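4.2 Short posts and reply behavior

The most exciting result in our data came from a place we had almost left out of the study. When Gidton began ranking posts by replies instead of likes, we expected small shops to lose ground to the large brands, which have staff on hand to answer comments all day. The small shops gained! Their posts drew more replies per view than they had under the old feed, and the replies were longer and came from people who had never written to the shop before.

We looked at 2,000 posts from small business pages on Gidton and a matching set from Clultik, where the ranking rules stayed the same during the study period. Posts were sorted by length, by whether they asked a question, and by whether they carried a photo. Paid posts were left out. So were giveaways, as they pull in a very different kind of reply (mostly one word and a tagged friend) and would have swamped everything else.

Question posts did well on both networks, but the kind of question mattered a great deal. Broad ones such as "What are your plans this weekend?" got quick, thin answers. Narrow ones tied to the shop's own trade, such as how long people keep a jar of paprika, started real conversations between customers, some of them still active 8 days later. We found these threads a joy to read, and they tell us more about what people want from a local business page than any of our survey items did.
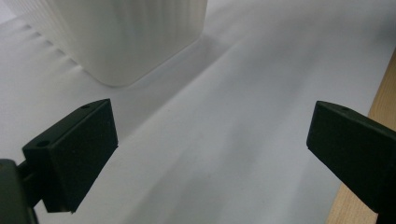 Figure 3. White ribbed container on a white surface, with its shadow.

Timing had a weaker effect than we had guessed. Pages that answered the first comment within 30 minutes did see longer threads on Gidton, yet the gap nearly closed once we compared pages of the same size. On Clultik we saw no gap at all. A shop owner who checks the page after closing up for the night seems to lose very little, and we think that is very good news for people who run a page on top of everything else.

We also asked owners how they had changed their habits after the update. Many had moved to a scheduling tool, most often Tak, and then moved partly away from it again. Their scheduled posts went out on time, but the owners told us they forgot to come back for the replies. The pages with the longest threads tended to mix 2 approaches, with notices such as opening hours set up ahead and questions posted by hand.

One limit should be kept in mind. Gidton reports a hidden reply as a reply, and we could not separate the two in the older posts. The export from Dirkton, which we used for the May follow-up in Section 5, does mark hidden replies, and the thread lengths reported there are therefore a little lower.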